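The Small Joy of the Tabletop Trash Bin

Give the smallest container in the house a lid, a hinge and a spot of its own, and see how much tidier your week gets

I came to the tabletop bin by way of tea bags. For years mine went onto a saucer, and the saucer went wherever there was room, and by evening there would be three saucers and a brown ring on the mail. Then one Monday I bought a little lidded bin, set it at the back of the table, and felt like a person who had just discovered drawers.

If you've never lived with one, the idea is almost comically simple. It is a trash can, only shrunk until it can sit beside the fruit. Pencil shavings go in it. So do the paper from a stick of butter, orange peel, clipped threads, the sticker off an apple, the foil from a yogurt cup. All the crumbs and scraps that aren't worth a trip across the kitchen, and so pile up by your elbow instead.

The type I like best is the plain round one with a hinged lid, in a color that keeps quiet against the wall. Cream on brown wood is lovely, I think, warmer than white and far kinder than chrome.

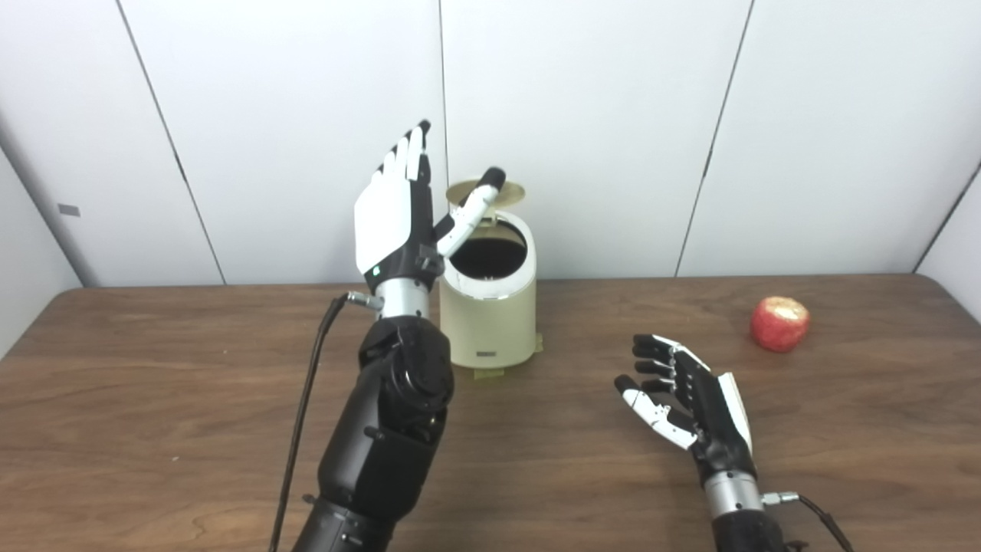 A cream bin with its lid up at the back of a wooden table, with tape at the base.

Let me put in a good word for tape, too! A small bin is a light bin, and a light bin wanders. You flip the lid with one finger and the whole thing skids an inch, or you toss in a peach pit with a little too much style and over it goes. Masking tape around the base is the cheapest cure I know. It tears by hand, you can shift the bin if you change your mind, and after a few days you'll know exactly where you want it. Try it on a hidden bit of the table first if the finish is old or waxy, and don't leave the same strips down all summer.

Where to put it is worth a bit of fuss. My own rule is back of the table, within reach of the hand that isn't holding the knife or the pen. Too near the front and your sleeve catches the lid. Too far into a corner and the lid hits the wall before it's properly open, so leave some air behind it - a couple of fingers' width will usually do. Sit down, close your eyes and reach. Wherever your hand lands, that's the place.

I spent most of May trying bins at my own table, and I grew fond of more of them than I expected. The Drimura is the one I'd give to a friend with a sewing corner. It has a wide mouth and a lid that stays up until you tell it otherwise, so you can snip away with both hands busy. The Vilel is taller and narrower, very handsome next to a kettle, though getting a wet coffee filter into it takes some aim. And the Firkus has a hinge so smooth that I kept opening it for no reason at all, which my family found less charming than I did.

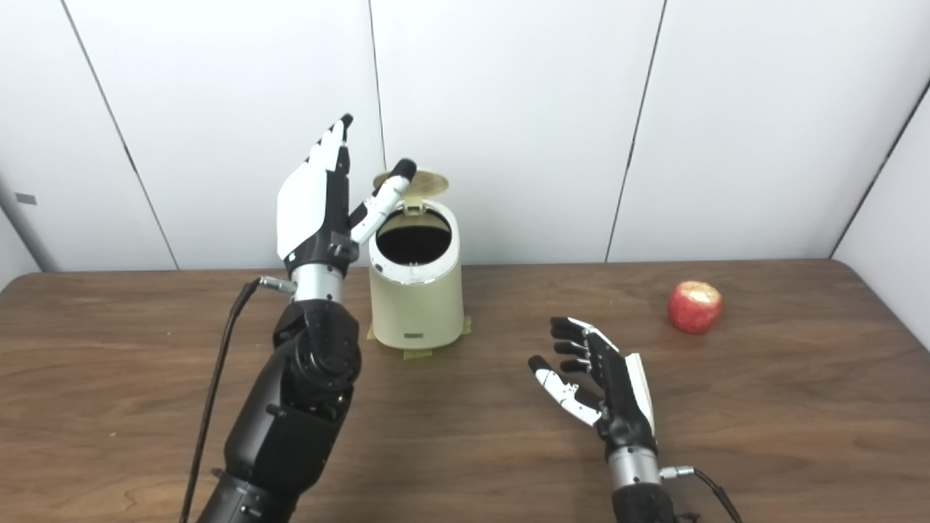 Lids divide people, I've learned. Some want a push lid that swings shut by itself, and I do see the appeal when there's onion involved. I'm firmly for the flip-up kind. You open it when you sit down to peel or sort or wrap, you leave it standing open the whole time you're at it, and you close it when you're done. Closing it feels like the end of a job. I have caught myself patting it.

A liner is up to you. I fold a sheet of newspaper into the bottom for dry scraps and use a small compostable bag when there's fruit about, with the edge tucked well under the rim so it doesn't flap. Cores and peels should go out the same night, especially in warm weather, or you'll be hosting fruit flies by breakfast. A wipe with warm water and a drop of dish soap takes care of the inside. Dry it with the lid open. The hinge wants an old toothbrush now and then, as crumbs find their way in there and make it stiff.

As for size, go smaller than you think. I started with a bin that held nearly a week of scraps and it was a mistake, as I simply stopped emptying it. The one I use now fills up in a day or two, so it never has time to get interesting. It also leaves space for the bowl, the teapot, the crossword and everyone's elbows.

My saucers, meanwhile, are back under cups. There's one on the table as I write, with a cup on it, and the tea bag is in the bin.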